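Cleaning the dust out of an old PC

Give a tired desktop an hour and it'll thank you! Shut down, unplug, then lay the tower on its side and take off the panel.

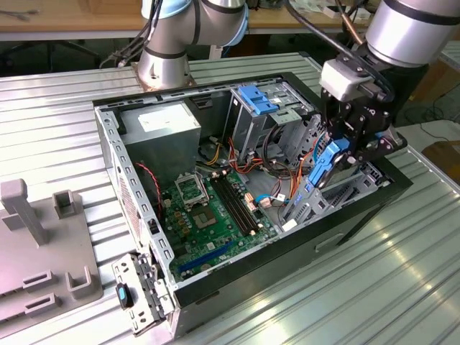

One reader wrote in to ask whether a hoover would do. Please don't, static can kill a board. Use canned air in short bursts, holding each fan still with a finger. I do mine every January, and it's lovely how much quieter it gets. Panel back on, plug in, done.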